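Clandix Teaching by Demonstration Project
Progress report to the Latuheru Fund
Report date: 4/5/21
Prepared by: Aarti Jaiswal

1. Work done in this period

The grant pays for one thing: finding out how many human demonstrations a two-armed robot needs before it can do a simple food handling task without help. In the last report we were still setting up the remote control station. It has now been in regular use for the whole period, and most of our time has gone into recording.

We have 803 demonstrations on disk. Of these, 262 have been checked and labeled. The rest are waiting for review, and that backlog is the main reason the first training run has slipped.

The task we started with is bread on a plate. An operator moves the arms by remote control, picks up a roll from the table and sets it down on a plate. We chose it because the rolls are uneven in shape, and a grip that suits one end often does not suit the other. Each demonstration stores the joint positions, the gripper opening and the wrist camera video on one clock.

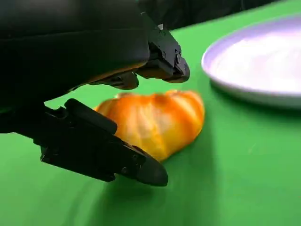 Why not write the pick-up motion as a fixed program? A fixed program needs the roll to be in a known place and at a known angle, and we want a method that will carry over to objects that are put down any which way.

2. Operators and training

Four operators are now trained. A new operator needs over 15 practice runs before we keep any of the recordings. Early runs tend to have long pauses and small back-and-forth corrections near the object, and the learning software copies both. We drop those runs and do not try to edit them.

We also changed the written instructions. The first version told operators to work as fast as they could. Speed went up, but so did the number of closings on the edge of the plate. The current version says to approach slowly over the last few inches and to hold still for a moment before closing the fingers. Operators find the new wording easier to follow, and two of them asked for a copy to keep at the station.

3. Handling the plate

The second task uses the plate as well as the food. The operator brings the gripper in from the side and closes on the rim while the other arm stays nearby. It is harder to teach than the bread task. Depth is difficult to judge from the operator's seat, and the wrist view is the one people end up relying on for the last part of the approach.
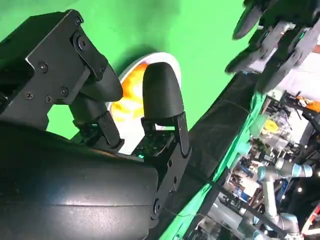

We tried two ways of recording this. In the first, one person drove both arms. In the second, two people took one arm each and talked to each other during the run. The single operator was slower but gave steadier motion, and the paired runs had many small conflicts where both arms moved at once. We have gone back to a single operator for all plate work and will keep the paired runs in a separate folder in case they are useful later.

The control handles from Drurka have held up well. One trigger spring was replaced under warranty. The delay between handle and gripper is low enough that operators no longer mention it.

4. Problems

Labeling is too slow. Each demonstration is watched in full by one person, who marks the moments of approach, contact, lift and release. Release is the hardest to mark. With the roll close to the plate, people disagree on when the placing part of the motion begins, and two labelers can give different times for the same clip.

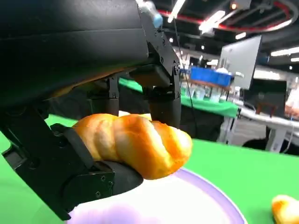 Zulside, who read a draft of this section, wrote back that the exact start of placing matters less to them than having every labeler use the same rule, and asked us to pick one and go back over the finished clips with it. We agree. The rule will be the first downward movement of the wrist after the lift, and relabeling has started.

5. Plan for the next period

Clear the review backlog, starting with the single-arm bread runs.
Run the first training on the checked bread data by the end of May.
Record 35 more plate demonstrations with the single-operator setup.
Write up the operator instructions so that Zulside can repeat the work at their own station.

6. Budget

Spending is within the approved amount. We ask to move the unused travel money to labeling hours, as no site visits took place. A revised budget sheet is attached for your signature.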